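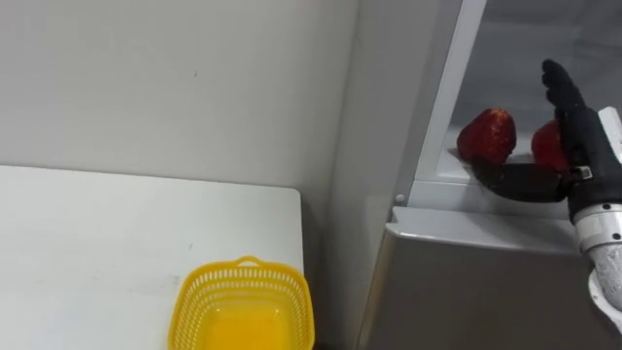

Yellow basket on the table, refrigerator to the right.

Intro to Playwriting – Unit 9: The One-Act for a Single Actor
Instructor: Melati Hidayat

Reading for this unit: Alfie Haworth, "Vindar" (one act, 30 minutes, one actor).

Who is being spoken to?
Decide this before you write a line. In "Vindar" the speaker, Raju, talks to his landlord through a closed door. The landlord never answers. Every pause in the script is a place where he could.

Time
Haworth keeps the action continuous. Raju's past comes out in pieces, mostly while he is busy with something else. Mark each place where he breaks off a story and note what he does next.

Props
Keep the list short. One actor has to set, use and clear everything on it. If a prop is handled only once, try the page without it.

Other voices
Phone calls are the usual way out – use one at most. If the actor plays a second character, give that character a different rhythm of speech.

Assignment
Write a monologue of up to 3000 words with a named listener who stays silent. Bring two printed copies to the September workshop. Reading starts at 9 a.m.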